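Garer Two-Arm Bench Cell — Planning and Ordering

Sold and serviced by Sekwood
Page updated September 26, 2025

The Garer cell is a tabletop unit with two arms for sorting, tidying and light handling work. We supply it to colleges, small labs and repair shops. Most buyers order it whole, but the arms, table and panels can be bought on separate lines if your budget is split over two years.

What's in the base order
Two arms with grippers and wrist camera modules
Tabletop and front rail
Back and side panels with corner posts
Cable set, fitted and labelled at our shop
Two service visits in the first year

Not included: a computer, a monitor, bins, or any of the items you want handled.

Space and power
The crate weighs 146 kg and needs a pallet jack at your end. Allow 116 cm of clear floor in front of the cell so a person can stand and reach in. Check your doorway before you order. Cyrill Lanz in our shop can send the crate drawing.

Budgeting
Grippers are a wear item and should go under consumables. Cables can go there too if your finance office allows it. The Kolář gripper fits the same wrist but is quoted separately, and it adds to the lead time. Orders placed before the end of June ship ahead of the summer shutdown.

If you already own a Cosirholm table, tell us. The arms will mount to it with an adapter plate — the panels won't.

Quotes and questions
Huguette Robichaud handles quotes in English and French. Annelies Fankhauser looks after spare parts and returns. Please include your delivery postal code and the name of whoever will sign for the crate.

Choosing your test items
Test items are the line people most often leave out of a budget, and they cost very little next to the arms. Pick things of different stiffness and shape, and buy spares of anything small. A flat chessboard, a tangle of thin cords and a blue divided bin with a coiled cord in its right compartment give the two arms quite different things to deal with on one tabletop. Put your own list on the order form under Notes and we'll tell you if anything on it is too heavy for the grippers.

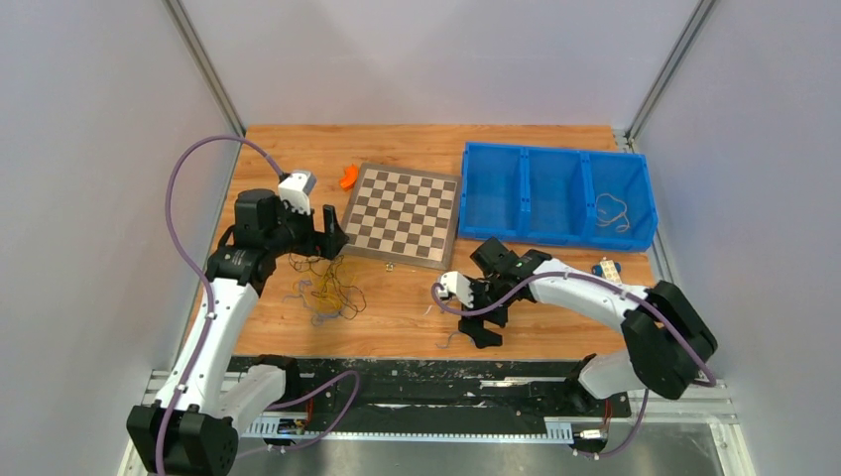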